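Namora Cell Builders Forum
Standards and Good Practice
Thread: Start-of-episode rules for two-arm tables, what do you enforce?

pelletjack
We're rewriting our bench rules in October and I want to see what other groups put on paper. Our setup is a simulated two-arm cell that mirrors the table at the Cledcombe site. The old rule sheet ran to 78 lines and people skipped most of it. I cut it down to this:

1. Both grippers are clear of the tabletop before objects get placed. A pointed gripper parked high is fine, and so is one hanging straight down with the fingers open.

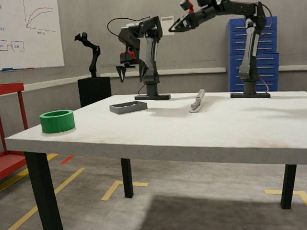

2. Nothing is placed under a gripper that will move first.
3. Cable loops are checked through the full wrist range.
4. Any contact between the two arms voids the episode, even if the task gets done.

What am I missing?

Vaturero_ops
Rule 4 is too strict. We ran 2,525 episodes last quarter and threw out a lot of good data over light finger taps. We now log the contact force and let the reviewer decide.

pelletjack
That works if your contact model is good. Ours isn't. A tap in sim can be a cracked finger on the real table.

hexdriver3
I'm with pelletjack on this. If the reviewer decides, you get three reviewers with three rules. Void it and move on.

My problem is with rule 2. "Under a gripper" depends on where you look from. From the room camera an object can look well clear, and from the wrist it's a different story. We had the same fight at Tautahi and ended up requiring a wrist view in every start check. Take a shallow tray with one finger of the far gripper reaching in over it.

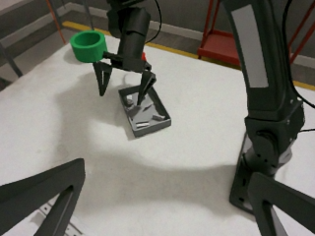 So we wrote the rule as a distance, measured in the simulator from fingertip to nearest object, and the views are only there so a person can catch something odd. Set the distance per gripper type. Don't copy ours.

Vaturero_ops
Agree on distance. Disagree on requiring the wrist view. It's one more thing to load and most operators click past it.

hexdriver3
Then make them sign the start check. Ours do. Takes a few seconds.

marl_bench
Two additions from me. State which arm has right of way – ours is always the left unless the task sheet says otherwise. And keep the floor tape and the wall stuff the same between the sim and the real room. Somebody moved our tape in the model and the calibration people lost an afternoon.

Vaturero_ops
Right of way, yes. Tape I'd put in a separate document.

pelletjack
Adding right of way as rule 5 and changing rule 2 to a distance. Rule 4 stays for now, but I'll log force on the next 800 episodes and post what we get.

marl_bench
Post the voided ones too please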